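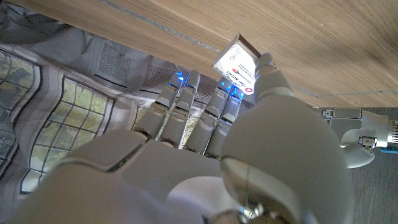
The underside, with the gray line I ask about. Matchbox for the size.

Seam under table top, is it a crack or a joint?

jaruwan_s
Posts: 46
Hello everybody. I have a table in a light wood, I think oak, and I bought it used in July. The seller told me it is a Macedo table but there is no label, so I cannot be sure. When I looked from below, I found a thin gray line which runs along the wood. The side panel is darker and the wood looks more weathered there, as if it comes from another piece of furniture.

My question is about the line. Is it a crack which will open more in winter, or did the maker put it there? From the top I cannot feel anything with my finger. I would like to oil the table, but first I must know if I have to glue.

Boonmee T
Posts: 1193
Hello Jaruwan. To me it looks like a joint. A crack in oak usually follows the grain and it wanders a little. Your line is quite clean. If you can put a sheet of paper inside, please tell us how deep it goes.

kernar_bench
Posts: 3587
I don't agree with Boonmee. A line that goes with the grain can be a very straight crack, I have had two tables like this. Don't oil before you know. Oil goes in the gap and after that no glue will hold.

Boonmee T
Posts: 1193
About the oil you are right. But a crack of this length and nothing to feel on the top side? I would be surprised.

kernar_bench
Posts: 3587
It can start from below. The bottom is often left without finish, so it dries faster than the top.

sellis29
Posts: 29
Is the top solid or veneer? Look at the end of the board. If the grain lines on the top continue down over the end, it is solid. My own table had a groove below for a sliding rail, and the rail was lost before I got it. I spent one whole evening filling a groove that was supposed to be there.

jaruwan_s
Posts: 46
Thank you for so many answers. I tried the paper. It goes in a few millimeters and then it stops, and the depth is the same everywhere I tried. At the end of the board I see the grain continue, so I believe it is solid.

Boonmee T
Posts: 1193
Same depth everywhere means a tool made it. I say groove.

kernar_bench
Posts: 3587
OK, same depth is a good argument. I would still make a small pencil mark at each end of the line and look again after the heating season. If the line passes the mark, you have your crack.

jaruwan_s
Posts: 46
I will make the marks tonight. And the dark side panel, should I sand it to have the same color as the top? I have one bottle of Gumow oil, the clear one.

sellis29
Posts: 29
Try first in a place which you don't see. If the panel is a different wood, sanding will not make it match, and I would leave it dark. I like it like this.

Boonmee T
Posts: 1193
Clean it with a damp cloth before you decide. Old gray wood can be only dirt. And keep the oil away from the line until your marks have had their winter.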